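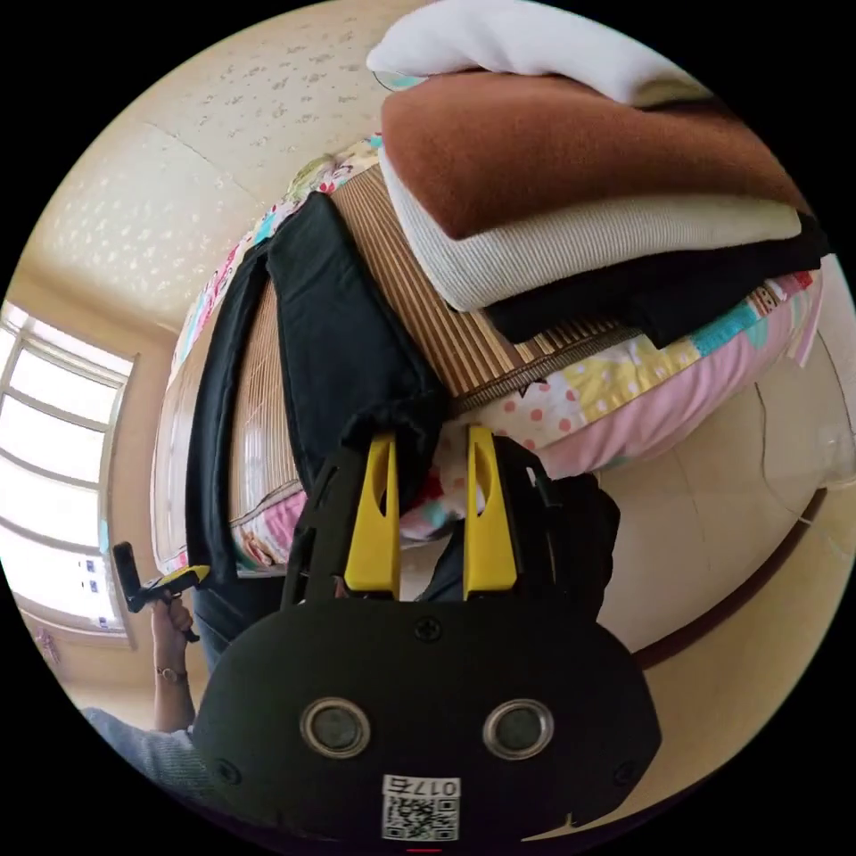
Goodwin
Dataset maintainer, Kuseswood Health Careers Library

Kuseswood Entry-Level Healthcare Job Postings, version 2
Last updated May 14, 2021

Overview

A collection of 106 job postings for healthcare work that does not require medical school. Phlebotomists, pharmacy technicians, sterile processing, medical coding, dental assisting, patient transport, and a category called Other, which has grown to the size you would expect of a category called Other.

The postings were copied by hand from employer websites and from the corkboard at the Zalberg adult learning center. They were collected for a career-changers' class that wanted to know what employers ask for, as opposed to what the brochures say they ask for. The two overlap in places.

What's in the folder

postings.csv: one row per posting
titles.csv: job titles as written, matched to the titles we use
notes.txt: complaints, mostly mine

Fields

posting_id: a number. It means nothing. Please stop sorting by it.
title_raw: the title exactly as the employer wrote it, including "Rockstar Receptionist."
title_clean: the title a person would say out loud.
setting: hospital, clinic, lab, pharmacy, dental office, home care, unknown.
training_required: certificate, on the job, degree, or not stated.
experience_years: the minimum asked for. Blank if the posting says "some," which I have declined to turn into a number.
pay_low, pay_high: hourly, in dollars. Both are blank when the posting says "competitive."
shift: day, evening, night, rotating. "Flexible" is recorded as flexible, and it is left to the reader to work out who is doing the flexing.
entry_level_claimed: yes or no.

Known problems

Of the postings that call themselves entry level, 5 also ask for two or more years of experience. I checked them against the originals. They are not typing errors, at least not ours.

Pay is missing from 30 rows. Don't fill these in with the average. The employers who leave pay out are probably not a random bunch, and your chart will come out more cheerful than the job.

Version 1 listed "medical assistant" and "physician assistant" as the same occupation. Those are very different jobs with very different schooling, and a student noticed before I did. Fixed in this version. If you still have version 1, delete it.

Bokovex, the spreadsheet tool we used until January, turned several shift times into calendar dates. Most have been put back. If you find a night shift in the year 1900, write to me.

Good uses

Class exercises, résumé practice, getting a feel for which certificates keep coming up. It also works well for teaching people to clean data, for reasons covered in the previous section.

Bad uses

Anything with the word "forecast" in it. The sample is small and local, and it leans toward employers with access to a corkboard. Licensing rules differ from state to state, so check with your own state board before paying for a course.

Privacy

Contact names, phone numbers and email addresses were removed. Employer names were replaced with codes. The key to the codes isn't shared, so there's no use asking.

Corrections

Send the posting_id, the field, and what it should say. "Some of the lab ones look off" has been received and is under review.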